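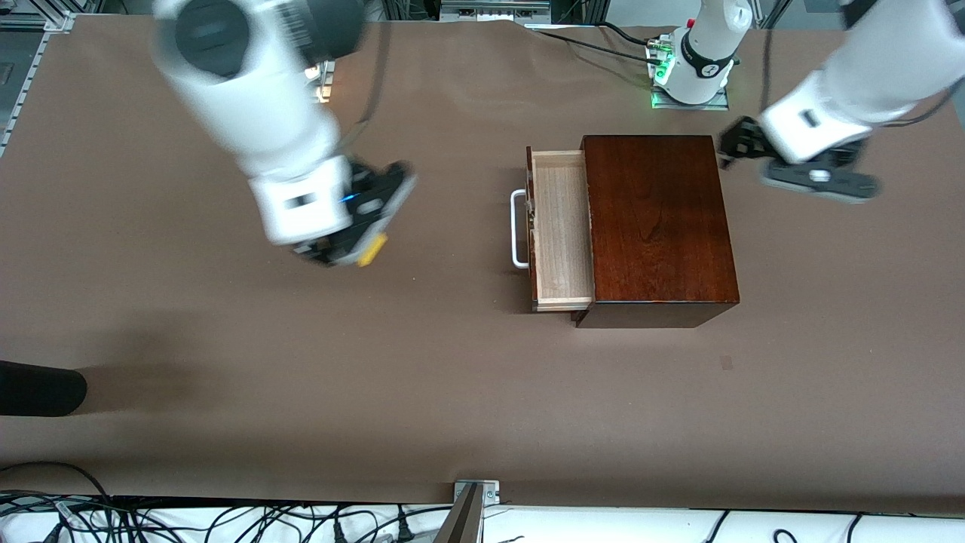
Fault investigation technician, two-arm handling cells
Pellasano, Nyarko site
Fixed term, 5 months, full time

Pellasano runs bench cells in which a pair of arms opens and closes small furniture parts for endurance testing. In May one cell, running the drawer task, failed to stop when the guard circuit was opened. The arm on the handle side carried on for 209 milliseconds beyond its permitted stopping time. There was no injury. All cells of this type now run at reduced speed until the fault is traced and closed.

The post holder will find the cause, prove it by repeat test and write the corrective report. The fault has been reproduced 27 times under load and never with the arms idle. Wiring, brake wear and the Memier controller software all remain open lines of enquiry.

Duties

Repeat the stop tests at each speed setting and log the results.
Compare wrist camera footage with the controller log to fix the moment the stop signal arrives.
Inspect cable runs and connectors at both arm bases.
Draft the revised lock-off procedure for staff reaching into the cell.
Report weekly to Adjoa Gbeho, machine safety lead.
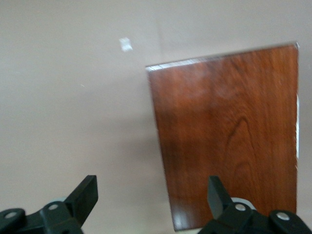 Wrist camera view, drawer task: gripper fingers and wood-grain panel.

Essential

At least 2 years' work on industrial or bench robots, including fault finding on live equipment.
Able to read circuit drawings and time-stamped logs.
Working knowledge of emergency stop and guard circuits.
Clear written English.

Desirable

Experience with Stavora grippers or similar parallel-jaw types.
Some scripting for log analysis.

The work is done on site. Testing takes place between 07:00 and 15:00, when a second trained person is present. Lone working inside the guard line is not allowed at any grade.

To apply, send a CV and one fault report you have written, with client details removed, to Yayra Appiah in the Nyarko site office. Shortlisted applicants will be asked to carry out a short practical test on an isolated cell.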